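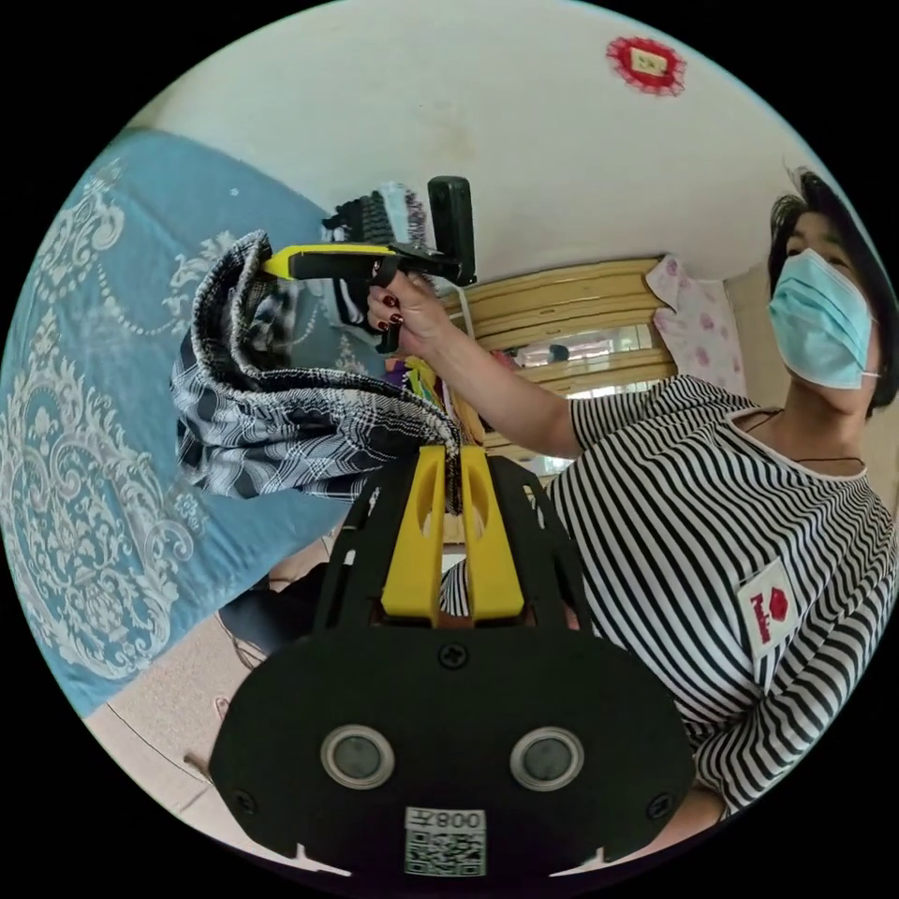 Weronika on the right, Mornley.

Large Puzzles > Techniques and Arguments
Topic: Sky first or sky last? (Rakholm Harbour, 3000 pieces)

Weronika Żak
Original poster

I have reached the stage of the Rakholm Harbour where all the nice bits are done. The boats are done. The fish market is done, including the man with the crate who took me most of an evening and turned out to have a seagull where I'd put his hat. The houses up the hill are done apart from the roofs, which are the same colour as each other and, in some lights, as the hill.

What's left is sky. It isn't a sky with clouds in it. It's a pale blue sky that becomes a slightly paler blue sky. I counted the loose pieces last night, which was a mistake, and there are 1262. A few of those are roof. Let's say a few.

My question is for people who have done a big one of these before. Did I do it in the wrong order? My sister-in-law does the sky first "to get it out of the way", and she says it in the voice of someone who also does her tax return in spring. I've always left it to the end on the grounds that I might die first.

It's the older Tellico edition, with the wide box, if that matters to anyone. I have a feeling it will matter to someone.

gasket_and_thrum
It matters. The wide box Tellicos were cut on the old die, so you get those long thin knobs and the occasional piece with no knobs at all. That's good news for sky. The narrow box ones are all the same shape, two in two out, like eating plain crackers.

To your question: last. Always last. By then you've got edges on three sides to work in from and you know the cut. Anyone doing sky first is building outwards into nothing.

Pennyfold
Disagree with the above, and will be disagreeing with it until one of us is banned.

Sky first, while you're fresh and still like the puzzle. You've got the top edge already if you did your border, and you work down. When you meet the roofs, it's a treat. Doing it your way round, the last month of a puzzle is a punishment and you end up hating a harbour that never did you any harm.

gasket_and_thrum
You have to sort the sky out of everything else first, Pennyfold. With 3000 in the box, how do you know what's sky and what's harbour water? By leaving it until last the sorting has been done for you.

Pennyfold
By looking at it.

old_marl
Neither. You sort by shape and do it whenever you can't face the rest. Ten minutes here and there while the potatoes are on. I've finished three skies this year without ever sitting down to do one.

For the OP: get some baking trays. Put all the two-in-two-outs on one, the three-knobbers on another, the one-knobbers on another, and the freaks wherever there's room. Then for each gap you only ever try one tray. It's dull but it's a dull that ends.

Weronika Żak
Original poster

Thank you all, I feel both helped and got at.

old_marl, I like the trays idea but I've only got two, and one of them has a flapjack situation. Would lids do? I've got a lot of shoebox lids. I don't know where the boxes went.

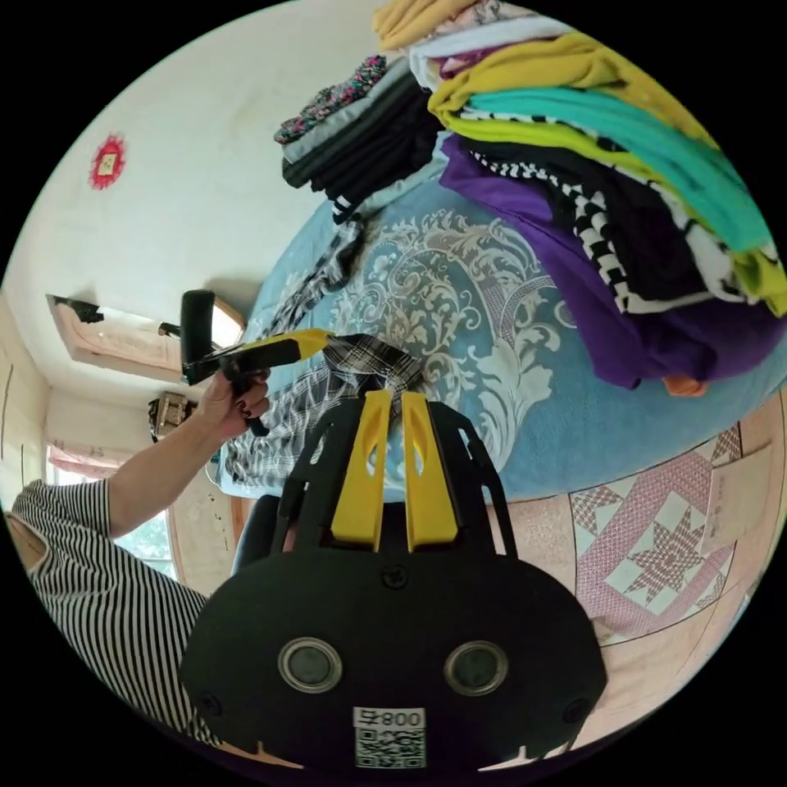 Mornley, Sun 21 May

I should have said that I do have the border finished, so I'm not a complete savage. And I've got a clear run along the top left where it meets the church spire. The spire was a joy. If the whole thing had been spire I'd be on to the next one by now.

A second question while I'm here. Does light make a difference? My cousin swears by daylight only and won't so much as turn a piece over after tea. I do nearly all of mine in the evening under a lamp that makes everything the colour of weak custard.

old_marl
Lids are fine. Lids are better, they stack when the cousin comes round.

Daylight makes all the difference with sky and none at all with anything else. There'll be a gradient in there that you can't see under a warm bulb. Put the pieces out by a window on a grey day and you'll see they fall into bands. Don't do it in full sun, the gloss on those old Tellicos throws it all back at you.

Pennyfold
Seconded on the daylight. First and last time I'll be seconding marl.

You can also buy a daylight bulb for less than the price of another puzzle. It makes the room look like a dentist's but you do get used to it. My husband hasn't.

hobnail
Can I ask the obvious thing. Why not just stop?

I did the Rakholm a couple of winters back, got to exactly where you are, admired the boats for a week and put it back in the box. No regrets whatsoever. The picture was done. The rest was admin.

gasket_and_thrum
hobnail, there's a whole section of this site for people like you and it's called Sales.

hobnail
I did sell it, as it happens. Advertised it as "partly explored".

Weronika Żak
Original poster

I laughed at that and then worried I'd bought it.

I got mine from Piątek's, the second-hand place, on the shelf under the board games. Bag inside was sealed with a freezer clip and there was a note in pencil on the inside of the lid that said "5 short??" with the two question marks. I took the question marks as encouragement.

hobnail
Not me. I'd have used pen.

Pennyfold
Hang on. You've got 1262 pieces of blue to go and there might be five missing, and you don't know which five?

Weronika Żak
Original poster

Yes. I was building up to that.

gasket_and_thrum
Right, this changes things. Count what you have left against the grid. On those Tellicos the rows and columns are mostly regular, even with the odd shapes, so you can work out how many holes you ought to have. If the numbers match, the pencil person couldn't count. If they don't, you know before you spend May on it.

old_marl
Or don't, and live in hope like the rest of us. If you know for certain there are five gone you'll look for them in every gap. Whenever a piece won't come you'll decide it's one of the five and move on, and it'll be sitting in the lid the whole time. I've seen it happen. I've been it.

gasket_and_thrum
That's the worst advice I've read on here and I was here for the hairdryer thread.

old_marl
The hairdryer thread was sound in principle.

Pennyfold
I'm with gasket on the counting, which pains me. I'd want to know. I once did the whole of a snow scene with one gone from the very middle, and you can't see anything else. Visitors used to come in and put a finger on it.

Weronika Żak
Original poster

Well, I've started the sorting. Four lids in use: knobs, more knobs, fewer knobs, and one marked WHY. The WHY lid has a piece in it shaped like a small foot.

By the window the bands do show, marl, you were right. There's a greenish lot that goes low down by the headland and a greyish lot that I think belongs over on the right. The rest is just blue minding its own business. I put nineteen in before supper and then took four out again, as they'd gone in very nicely and were wrong.

I haven't counted the holes. I'm still thinking about whether I'm a person who wants to know. My cousin says I'm plainly not, or I'd have counted before I paid. I don't care for her tone but it's a fair point about the paying.

Also, and I ask this only so it's been asked: if there are five missing, do people make replacements? Out of card and paint? Is that cheating, or is it restoration?

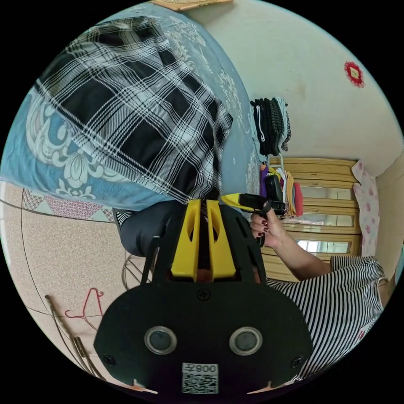 Bartosz Pawłowska
Restoration, as long as you own up on the box. I've made a few. Find a scrap of card the same thickness (the Tellico board is thicker than you'd think, so two layers of cereal packet glued and left under a dictionary), press the gap's outline on to it with a bit of foil, and cut it with a craft knife and a lot of bad language. Sky is the easy one to paint. Mix it a shade darker than looks right, then leave it to dry before you judge it.

Don't make them until the very end, though. I made one for a lighthouse and found the real one in my slipper.

Pennyfold
It's cheating. A puzzle with a gap is an honest puzzle. If I buy one second-hand and there's somebody's cereal packet in it, I want my money back.

Bartosz Pawłowska
You've almost certainly had one of mine and not noticed.

Pennyfold
I'd have noticed.

Bartosz Pawłowska
Did yours have a windmill?

Pennyfold
I'm going upstairs to look at something.

gasket_and_thrum
For the record, I'm fine with made pieces if the maker signs the back. Initials will do. And write it in the lid next to the pencil so the next person isn't left with question marks.

hobnail
The next person could also just stop at the boats.

Weronika Żak
Original poster

I've decided to count. I'll do it at the weekend with the door shut. If it comes out even I'll rub out the pencil, and if it doesn't I'll start eating more cereal.

Still no ruling on first or last, I notice. I've got my eye on a Tellico cathedral at Piątek's that is about a third sky and a third lawn, so I'd like one before I go back in there.

gasket_and_thrum
Last.

Pennyfold
First. And it was a windmill. I'm not discussing it.

old_marl
Lawn goes with the potatoes.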